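Planners should be tested against the awkward box

Print this page | E-mail this page

Last updated: Monday, 16:40
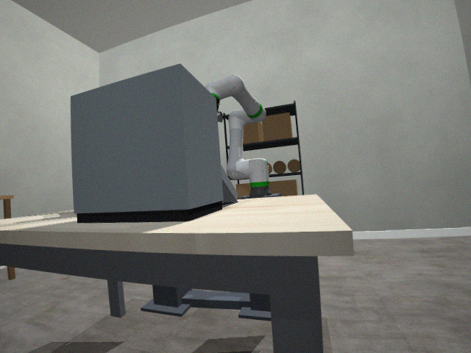 Simulated cell: the arm's tool is largely hidden by the grey enclosure.

Most motion planners are still scored on open tables. At Geltlow we ran Fasia, our planning stack, through 1502 simulated queries, and the open-table ones told us almost nothing. All 11 collisions came from queries where the tool worked close to a large flat-sided obstacle.

The planner had a valid path in each case. The fault lay in the collision model, which padded the links and left the tool at its bare size. A low viewpoint also hides the wrist, so a perception module fed from there must report the space behind the panel as unknown. Ours reported it as free.

I would drop the open-table score from the Dhillon test set and publish clearance per link, with unknown space counted as occupied. Planning times will rise. I would accept that.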